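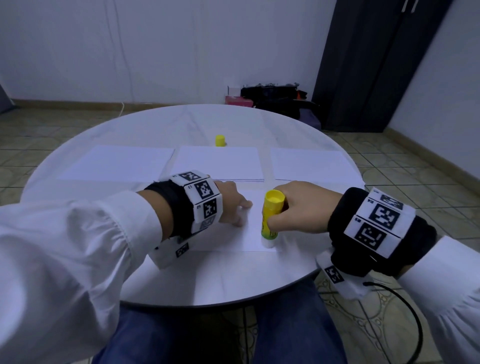 Ticket: right wrist loses tracking during tabletop tasks
Product: Vustau wrist tracking kit, pair, evaluation unit
Opened by: Efua Appiah, Staltville
Opened: November 11, 2022
Status: open, waiting for customer

Efua Appiah wrote:

Good morning. We have the Vustau kit on trial and we use it to record hand work for teaching our two-arm robot. The present task is gluing paper at a round table. The operator sits, holds the sheet with the left hand and works the glue stick with the right.

The left cuff gives us no trouble. The right cuff drops out when the glue stick is held upright and the wrist turns outwards. The position freezes for up to 15 frames, then it jumps to a new place. In the replay the right arm makes a sudden small kick, so we cannot use these recordings.

What I have tried already:
Cleaned all marker tiles with a dry cloth. No change.
Restarted the recorder and made the head calibration again. No change.
Changed the USB port for the right cuff. It was better for one recording, then the same as before.
Moved the table further from the window. No change.

The log shows "R: pose held" and after it "R: reacquired". I do not see any message about the cable. Recorder software is the one which came with the kit, I did not update it.

Support (Ķēniņš) replied:

Hello Efua, thank you for the clear report. "Pose held" means that the camera had too few tiles in view and the software kept the last good position. So I would look at the cuff position before the electronics. Please check these points:

1. The cuff must sit close behind the knuckles, the same on both hands. If it slides towards the elbow, the tiles turn away from the head camera.
2. Loose sleeves should be under the cuff and pulled flat. Gathered fabric can come over the lower module when the wrist turns.
3. The cable should have some slack, but it should not pull the module down.
4. In settings, open Tracking and set "hold limit" to 2. The recorder will then mark the gap and not hide it.

Please send one short recording after this, with the log file.

Efua Appiah wrote:

I have done points 1, 2 and 4. With the sleeve flat and the cuff moved forward, the dropouts are less, but not gone. We made 200 gluing strokes and still there are gaps, mostly at the far end of the stroke -- when the operator leans over the sheet. The kick in the replay is smaller now.

For point 3 I have a question. The cable hangs down to the floor beside the chair. Can I fix it on the upper arm with a strap, or will this disturb the calibration? The manual only speaks about standing work.

Also, our colleagues at Purari want to see the kit before they decide about an order in December. I would prefer to show them the right hand without gaps.

Support (Ķēniņš) replied:

A strap on the upper arm is fine and it does not change the calibration. Leave enough cable for the elbow to bend fully. For the leaning, please tilt the head camera down by 2 clicks and calibrate again. I have received your log file, but the recording did not arrive. Could you upload it once more to this ticket?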